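What the Open Day Left Out

I went to the Tranlow open day in March expecting to be sold something, and I was. The invitation promised "a morning with the future of household robotics." What I got was a long room with fluorescent lights, a lot of people carrying hand-held grippers, and coffee from a jug.

I should say where I stand. I spent most of my working life scheduling shifts in a parcel depot, and in that time I sat through a good many demonstrations of machines that were going to change everything by the next quarter. Some did change things. Most ended up under a tarp. So I don't go to these events hoping to be disappointed, but I do keep my coat on.

The Tranlow pitch goes like this. You can't write down how to pick up a pen cap or fold a cloth in a way a machine can follow, so you have people do it, over and over, holding a gripper like the one the robot will have. The recordings go into a model, the model goes into the arm, and the arm does your dishes. Mwangi Laizer gave the talk and gave it well. He said each person on a shift is expected to produce 600 recorded grasps, and he said it with pride, as if the number settled the matter.

I have signed off on enough quotas to know what a number like that does to people. By the second hour you stop picking things up the way you would at home. You pick them up the way that gets you to the next one. If the machine is learning from us, then it is learning from us at our most bored, and I would have liked to hear somebody talk about that.

After the talk we were let in among the tables. This was the best part of the day, and I mean that. The young people doing the work were polite and quick with their hands, and they moved around each other with backpacks on and devices held out in front of them like people looking for a phone signal. 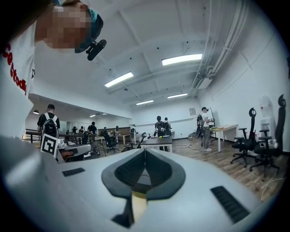 Sharon Waweru read a draft of this and told me I was being unfair about the boredom. Her view is that a tired grasp is still a grasp, that people at home are tired too, and that a robot trained only on careful, rested hands would be useless in a real kitchen at seven in the evening. She also pointed out that I had never complained when the sorting machines at the depot were tuned on the night shift.

She has a point, and I've left my paragraph in anyway. Tired at home and tired on a quota are different kinds of tired. At home I drop a spoon and pick it up again. On a quota I learn which spoon never gets dropped.

What bothered me more was the demonstration itself. An arm the company calls Pudo was to move 2 objects from a tray to a box. It moved them. The audience clapped. Then Thiện Âu, standing next to me, asked whether the tray could be turned sideways, and we were told there wasn't time in the program. There was time in the program for a raffle.

I don't think anyone was cheating. I think they had a thing that worked one way and they showed it to us that way, as any salesman would. But the brochure does not say "works one way." It says "any home, any object," and it says so next to a drawing of a grandmother.

Nor did I get far on the question of pay. I asked what the recording work earned and was told it was "competitive." Competitive with what? The warehouse across the road? A work-study job in a library? The people holding those grippers are supplying the one thing the company says it can't make by itself, which is ordinary skill with the hands. When a business tells me its most precious ingredient comes from its most temporary staff, I want to see the contract. Awuor Simiyu at the welcome desk took my email and promised an answer. I am still waiting.

None of this means it won't work. I was wrong about barcode readers, and I was wrong for years. It may be that with enough hands and enough hours these arms will sort socks in every house on my street, and I will buy one and complain about the noise. I'd only ask that the next open day be a bit more open. Turn the tray. Let a visitor bring something from a coat pocket and put it on the table. Show us the arm failing and tell us how often it does. I would trust a company that did that far more than one that handed me a tote bag.

The tote bag is a decent one, by the way. I use it for library books.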